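Docs > Cells > Nemara > Setup and upkeep

# Nemara bimanual cell: README

Covers setup and routine upkeep of the two-arm sorting cell at Celov. Recordings from this cell are released as the Barrios set. Last revised in August.

## Before a session

Power up the left arm first, then the right. Let both idle for 20 minutes before homing. Home again if either wrist reads more than 3 mm off. 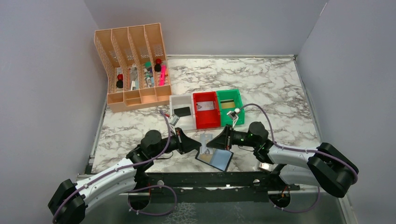 Cable slack is the usual cause of a failed homing run. Check it with both grippers brought in over the front of the table. The purple cable on each arm should arch over the wrist and follow the links back to the elbow, with a loop left hanging below. Replace any cable with a scuffed jacket.

## Upkeep

- Every Friday: wipe the gripper tips, check the camera bracket screws.
- Every 70 hours: run the Zenetti joint test and save the log.
- Error 13: wrist motor over temperature. Power down and wait; do not clear it by restarting.

Recalibrate both wrist cameras after any bracket is moved.

Contact | © Celov | Back to top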